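### 4.3 Clearing and covering the hot-pot table

Use this section after each meal, and also before the table is used for writing or folding. The burner in the center is set into the table top, so the cover must always leave it free.

**Caution:** Do not begin before the burner is switched off at the wall. Wait 69 minutes after the last cooking. The plate keeps its heat for longer than one expects.

1. Take all bowls and pots to the kitchen.
2. Wipe the plate with a damp cloth, then with a dry one. Do not use steel wool. It leaves lines which can not be removed.
3. Clean the rim in a circle, always in the same direction. Food collects in the small gap at the outside of the rim.
4. Lay the table cover with the stars on the upper side. The opening must come exactly over the burner. Pull first at the two long sides, then at the ends.
5. Smooth the cover by hand from the burner to the outside. Small folds are allowed at the far end, but not within 8 cm of the rim.
6. Put one dry cloth on the near half of the table. It is for hands and for small spills only, and it is never used on the plate.

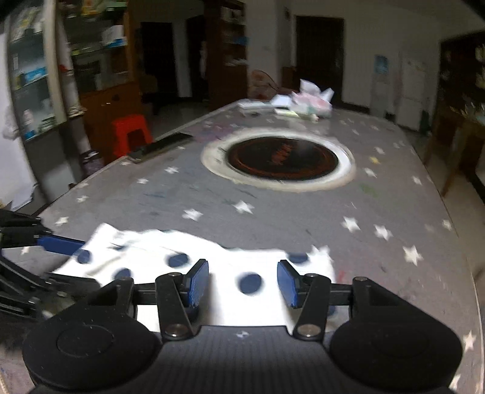

*Fig. 8. Table with the star cover laid, polka dot cloth on the near part.*

**Note:** The cloth does not need to be folded. If it has become greasy, exchange it for a fresh one from the Stusa packet in the kitchen drawer.

#### Things which stay on the table

Papers, notebooks and bags may stay at the far end, as long as they are well away from the burner. The remote control may lie at the side of the table. Before the next cooking, all of these must be moved:

- Notebooks and note pads go to the shelf in the hall.
- Plastic bags are emptied and hung in the kitchen. Plastic which touches a warm plate will melt and the smell remains for some days.
- The remote control goes back to its holder.

Take the cover off completely before you cook. It is not made for heat, also not at the lowest setting.

#### Washing the cover

Wash the cover by hand in lukewarm water, two times in a month. The faint colored marks are part of the pattern, please do not rub them. Hang it over the rail and do not iron it. If the opening begins to tear, order a new cover from Sayegh and give the table size, not the size of the old cover, as this one may have become smaller.

For questions about the burner itself, see section 5 or ask Lungile Makhubela at the Rurton office.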